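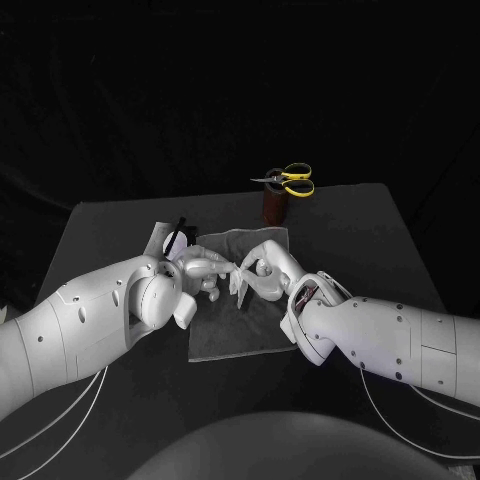
Paper folding table joins winter program at Rampersad Hall

A paper folding table has been added to the winter activity program at Rampersad Hall, and it will stay open through the end of January. Visitors can sit down at any time during opening hours, pick up a sheet of plain white paper and follow one of the printed guides.

The table replaces the jigsaw corner, which has moved upstairs next to the reading room. Rostislav Brabec, who runs the program, said the hall wanted something people could finish in a few minutes and take home.

"Jigsaws are fine if you have all afternoon," Brabec said. "A lot of our visitors are waiting for a bus or for a child to come out of swimming."

The guides cover 7 models, starting with a simple tent shape and ending with a crane. Only white paper is used for now. Brabec said colored sheets were tried last year but the colors ran out unevenly, and the hall was left with a drawer full of brown.

Small pieces are the hardest to work with. The first crease should be pressed flat before the second is started, and a sheet that has been crumpled is best set aside for practice. A felt mat under the paper keeps it from sliding on a smooth tabletop.

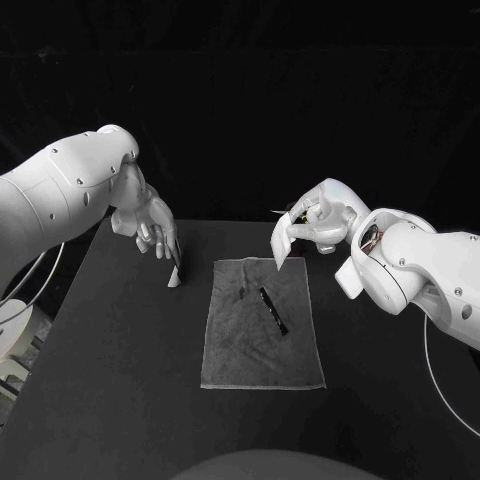
Jannik Rothe will lead two beginner sessions during the month, each lasting an hour. The first deals with triangles and standing shapes, including how to get a small triangle to stay upright on a table. The second moves on to boxes and envelopes. Rothe has taught paper crafts at the Jiltano branch library for five years and wrote most of the printed guides.

"People fold too fast," Rothe said. "If the point is off at the start, it will be off at the end, and you can't fix it by pressing harder."

According to the hall, 467 people took part in the winter program last year. Around half came for the craft tables.

The sessions are free, but places are limited and should be booked at the front desk. Children under seven need an adult with them. Paper is provided. Anyone who wants to bring their own should choose a thin sheet, as card is too stiff for most of the models.

Finished pieces can be left in the tray by the entrance for the window display, with a name written on the underside.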